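# Folding jeans so they stay folded

My mother-in-law, Graziella Marino, ran the linen room of a small hotel for years, and she can fold a fitted sheet while carrying on an argument. I can't do that, but she did teach me jeans, and I've been folding them her way ever since – every pair in the house, including the ones my kids swear they'll wear again tomorrow.

You need a flat surface at about waist height. A bed is too soft and will fight you the whole way. The kitchen table is fine once the crumbs are wiped off.

## Before you fold

Empty the pockets, all of them, even the tiny one. Zip the fly and do up the button, then hold the jeans by the waistband and give them one good snap, the way you'd shake out a beach towel. If they've just come off the line and feel stiff as a board, let them sit indoors for an hour or so first.

## The fold

1. Lay the jeans flat and run your palms from the waist down to the hems. Go slowly over the seams, where the creases like to hide.
2. Fold one leg over the other so the back pockets end up on the outside.
3. Tuck in the little point that sticks out at the seat. It feels fussy, but skip it and your stack will lean.
4. Bring the hems up to just below the waistband.
5. Fold in thirds from the bottom, and stand the bundle on its edge. If it topples, open it up and fold a bit tighter.

I like to start with the back facing up, so I can get the pockets properly flat while I'm smoothing.

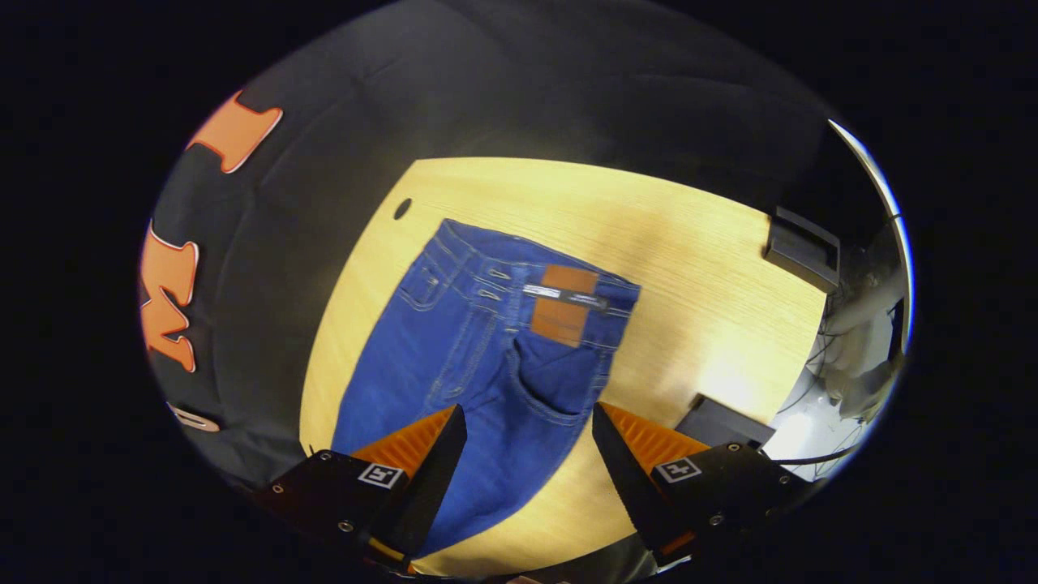

Heavy denim needs a firmer hand than the stretchy kind, and you may want to stop at halves instead of thirds if the bundle gets too chunky for your drawer. Mine just fits 11 pairs standing up, with the everyday ones in front and the good ones at the back.

Kids' jeans are short in the leg, so skip the thirds and fold them once more in half. Jonalyn Umali, my neighbor, rolls hers, and they do fit nicely in a suitcase that way – but I find rolled ones come undone in the drawer every time somebody goes digging for socks.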